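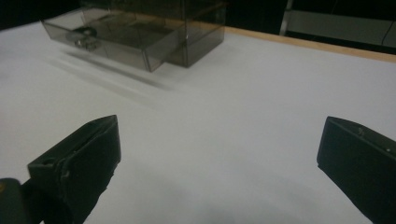
Drawer stall (Flevus gripper)

Drawer stall is the name we gave at Dridstead to a fault in the Flevus, a two-finger gripper sold by Carko. I've written this entry because the old one was three lines long and got the cause wrong.

What happens

The gripper pulls a drawer part of the way out and then thinks it has finished. The fingers open wide, the arm backs off and the log says "complete". You're left with a drawer hanging half open and a machine that's perfectly happy with itself! On opaque boxes I've hardly ever seen it. On see-through ones, smoky tinted plastic above all, it turned up 53 times in a single June.

Cause

We blamed the finger pads for ages (I was the loudest, sorry). The real trouble was in the Paredes software, which judges how far a drawer has come by looking for its front edge. With tinted plastic it can see the inner walls through the sides, picks one of those instead, and gets the distance wrong. A strong shadow on a white table makes it worse.

Safety

A stall sounds harmless, but the next move assumes the drawer is fully out, so the fingers come down on the rim. We cracked 3 drawers that way and one bit of plastic flew a fair distance - wear your glasses. Press stop before you push a stalled drawer back in by hand, even if the arm looks parked. It waits 10 seconds and tries again without any warning beep.

Fixes

Paredes later added a force check at the end of the pull, and that catches most stalls. Strips of matt tape along the drawer front work too, though they leave a horrid sticky mess when you peel them off.

See also: False complete; Finger pad wear; Retry timer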